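**Week 8 notes: Automation and the job that's left**

Case: Ravel, a packing firm in Plokham, put a two-armed robot on part of its portioning work in July. Samina Virk interviewed staff before and after. Read her summary before the tutorial.

Main points

- No one was let go. Two people moved to labelling, and one of them, Dilwyn Pugh, asked to move back.
- Bench workers now spend 15 minutes at the start of each shift on set-up. It isn't in their job description.
- Target output went from 187 trays a shift to 245. Pay stayed the same.

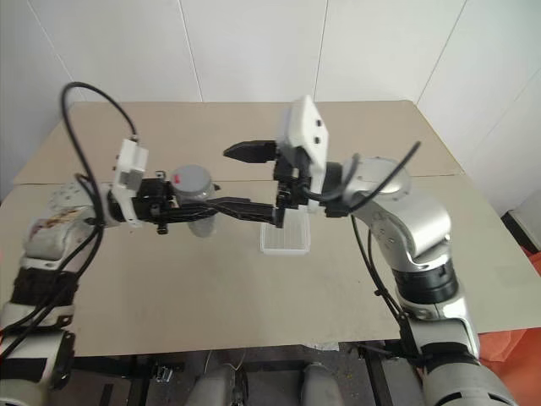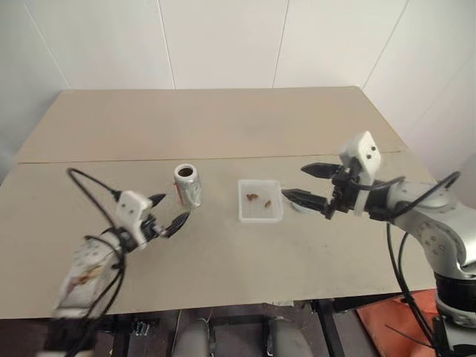

Rhun Beddoe, the shift lead, told Samina he used to judge a worker's day by watching them. He now reads a log, and he says he knows his crew less well. Keep this in mind when we get to Cadwaladr on supervision.

Terms to know: task shift, deskilling, hidden labour.

For the tutorial

1. Whose labour does the new target count?
2. Should set-up time be paid at a different rate? Give one argument each way.
3. Compare Ravel with the Irnumstead bakery from last week.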